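Wooden cubes, two sizes

Posted Sun 9 February

The plain wooden blocks have been living in a shoebox since June, and the shoebox finally split down one side. I bought them from the craft counter at Zerkley, the branch by the bus station, to use for place markers at a dinner. The dinner got moved, I forgot about the markers, and the blocks stayed.

They come in a bag with no finish on them at all. Pale wood, no varnish, no paint. Zerkley sells a large cube and a small cube and I got both, because at the time I thought the small ones would hold name cards and the large ones would hold candles. I would not put a candle on one now. The wood is soft and picks up marks from a fingernail.

I wanted to see how the two sizes look mixed together before deciding what to do with them. On a white marble pattern the grain goes quiet and you mostly notice the size difference. 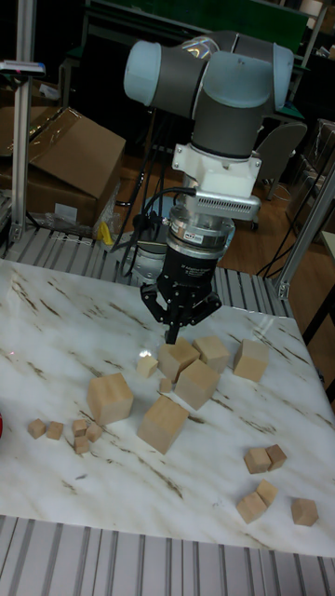

Sanding or not

The corners on the small cubes are sharper than I would like. I tried 80 grit on one of the spares and it took the edge off far too fast and left scratches. Then I tried 2000, which did almost nothing except make it feel nice. Something in between would be sensible, but I didn't have anything in between, so the rest are staying as they came.

I also tested a bit of Cledora wax on the underside of the same spare. It went yellow, a little like old piano keys. I wiped it off and it is still yellow. That spare is now under the short leg of the bookcase in the hall, where it fits well.

For the rest I have 3 ideas. One is to drill them and hang them on cord. One is to stamp letters on the large cubes. The last is to leave them bare in a shallow tray and let whoever visits push them around, and that is the one I am leaning toward. People do pick them up. A large cube with a small one next to it seems to ask for stacking.

The tray would be the Tredari one with the low rim, if I can find it. If not, I will cut down the lid of the shoebox and line it with felt.

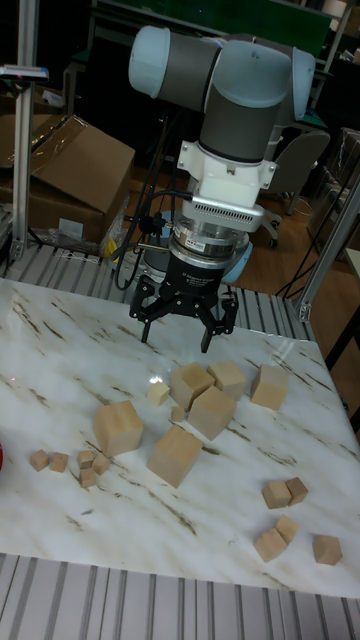

Nerea Iglesias wrote to say that she would skip the tray and keep them in a cloth bag, as felt collects dust from bare wood and then never lets go of it. She also thinks stamping is a mistake on anything this soft, and that ink will creep along the grain unless the faces are sealed first. I have a cloth bag somewhere, so I may try that before I start cutting up the lid.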